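4.2 Small belongings and the bed as a sorting place

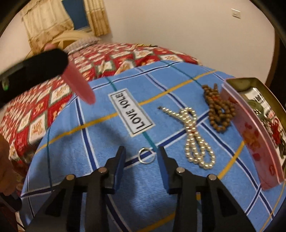 In the first part of the study we asked each household where small personal things are put when they are taken off the body or out of a pocket. Most participants named a drawer or a box. When we visited, however, the bed was the place where these things were most often laid out before they were put away. Of the 1,617 items recorded in the diaries, 161 were small ornaments or beads, and 157 of these had been on a bed at least one time during the diary period.

Participants gave several explanations. Touran Amini, who kept the diaries for the Bakhtiari household, wrote that a ring placed on a hard table "goes away by itself", but on cloth it stays where it is put. Other participants spoke about light, or about having no free table in the bedroom. We did not find that the size of the room changed the habit.

Figure 4. Small items on a light blue checked cloth spread over a bed: a silver ring, a looped strand of silver beads and a string of round brown wooden prayer beads. A translucent pink container and a gold-rimmed tray are at the right.

The items in Figure 4 belong to three of our groups: single pieces (the ring), strands (both sets of beads) and holders (the container and the tray). The strands were the most difficult group for the diary method. A strand is one item for its owner, but it can be laid down straight, looped or in a heap, and the diary keepers described these states with different words. Following the proposal of Pakzad and Nouri in our pilot work, we coded a strand as "gathered" when it touched itself in more than one place. Both strands in the figure were coded in this way.

Holders caused a different problem. A tray often contains things of many kinds – in Figure 4 there is a printed card with Chinese characters beside red decorative objects – and participants seldom listed such contents one by one. We therefore recorded a tray as one item and noted its contents only when the diary keeper named them. This rule probably makes our total too low, and we return to it in Section 6.

In 12 households the order of putting away was also noted. Rings went first in nine of them. Prayer beads were usually left until the end, and in four households they stayed on the bed until the evening.

Corresponding author: Farzad Hassanpour | Back to top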